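Zutix Science Pages for Young Readers
Why does broccoli taste horrible to some people?
1 August 2022

Put a plate of broccoli in front of two people and they may not agree about it. One says it tastes fine. The other says it is bitter and pushes it away. They might both be telling the truth.

Your tongue is covered in small bumps. They are not taste buds, although lots of people call them that. The taste buds are much smaller and most of them are tucked into the sides of the bumps. Each one is a little bundle of cells, and the cells wear out and are replaced all the time.

On the surface of these cells are receptors. A receptor is a tiny part of a cell that reacts when a certain kind of chemical touches it. When you chew, bits of food mix with your spit and reach the receptors. The cells then send a signal along your nerves to your brain, and your brain works out the taste.

There are five main tastes: sweet, sour, salty, bitter and umami, the savoury taste in things like cheese and mushrooms.
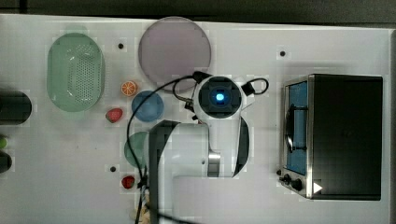

What is a gene?

A gene is a set of instructions inside your cells. Your genes help to decide things like the colour of your eyes and how your body makes its receptors. You get half of them from each of your biological parents.

One gene has the name TAS2R38. It holds the instructions for a receptor that notices some bitter chemicals, including ones made when you chew broccoli, cabbage and sprouts. Not everybody has the same version of it. With one version, the receptor reacts strongly and the food tastes very bitter. With another, it hardly reacts at all.

You have two copies of the gene, one from each parent. Some people have two strong copies, some have two weak ones and some have one of each. Two people who both notice the bitter taste can have a child who hardly notices it, if each of them passes on a weak copy.

Scientists can test for this with paper strips that have a bitter chemical on them. At a science day in Fetimdale in January, 157 children put a strip on their tongues. For 24 of them it tasted of paper and nothing else. Others went straight to the water tap.

Bitterness can be a warning. Many poisonous plants are bitter, so noticing the taste may have helped people long ago to stay safe. Plenty of bitter foods are perfectly safe to eat, though – dark chocolate is one.
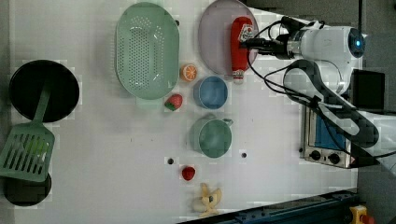 Can you learn to like a food you don't like now?

Many people do. Your genes stay the same, but your brain gets used to a taste when you meet it again and again, and a food you refused at five may seem quite ordinary when you are ten.

Smell matters too. Much of what we call flavour comes from the nose, and food can seem dull when you have a cold. Cooking changes flavour as well, and a little salt can make a bitter vegetable taste milder.

Words to know

Receptor: a part of a cell that reacts to a certain chemical.
Nerve: a pathway that carries signals around the body.
Umami: a savoury taste.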